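Clearing out the back room this week so it can work as an office again. Posting as I go, mostly so I remember what I decided.

The room is small with a wood floor and one wall in a brick-like tile pattern, all browns and tans. I wanted to paint over it when we moved in. I've stopped wanting to. It hides scuffs better than paint would.

Rule for this room: everything on the floor goes out to the hall first, and only comes back if it has a place. I did the closet this way in January and it held up.

First trip out was four boxes of paper. Most of it was manuals and old statements. I kept the last seven years of taxes and the Indenora warranty booklets. The rest went to recycling, minus anything with an account number, which I shredded.

The shredder overheats after a few minutes, so the shredding took most of an afternoon. I did other things in between. If you have more than one box, take it to a shredding place.

Furniture next. I had two desks in mind, the big one from Zedside and the plain white table. The Zedside one is 600 dollars and too deep for the room. You'd have to turn sideways to get to the window. The white table stays.

The table is against the tile wall. I tried it under the window for two days and the glare was bad every morning. Against the wall I get the outlets close by, and the lamp can sit at the back corner out of the way of my elbows.

Lamp has a white shade and a dark base. I've had it through three apartments. I priced a clip-on Issa lamp to free up space on the table and decided I didn't need the space that much.

The chair is the black mesh one with casters. It rolls fine on bare wood but I'm watching for marks. A mat is on the list. I'd like one that isn't clear plastic, since those go yellow on me. 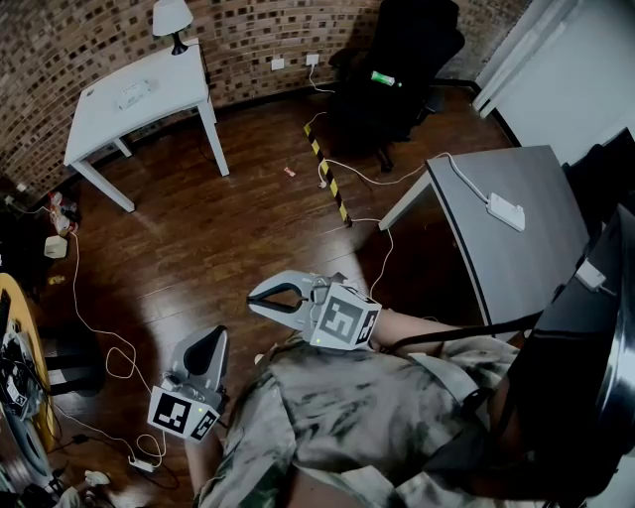
Someone asked: do you sweep or vacuum first on a wood floor?

Vacuum first, with the brush head, then go over it with a damp mop. Sweeping pushes the fine stuff into the gaps between boards and you end up vacuuming anyway.

Outlets. There are two on that wall, both white, a little apart from each other. I want everything on the table to run from there with no extension cord across the floor.

Cords are the part I keep putting off. White ones trailing down to the floor look messy even when there's only a couple. Plan is a stick-on channel along the bottom of the wall. Clilent makes one that comes in short pieces so you can cut around corners. Haven't bought it yet.

Adhesive may not hold on the tile pattern. I'll test one piece behind the table before I do the whole run. If it falls off overnight I'll use hook-and-loop ties on the table leg and call it done.

Budget for the whole room is 300 dollars. So far I've spent money on trash bags, felt pads for the table legs and a new brush head. Mat and cord channel still to come — that should leave enough for a shelf.

On the shelf: one, not three. I had three in the last place and filled all of them with things I never touched. One shelf above the table, high enough that I don't hit my head standing up.

Things that went back in from the hall: the printer paper, one box of files, the toolbox. Things that did not: a fan with a bad switch, a stack of frames, a second wastebasket.

The frames are going to the thrift store along with a bag of cables I can't match to anything. I gave the cables one evening. Anything I couldn't name by the end of it went in the bag.

Still to do: wipe down the wall, felt pads on the table, measure for the mat. The floor gets one more pass after the shelf goes up, drilling makes dust.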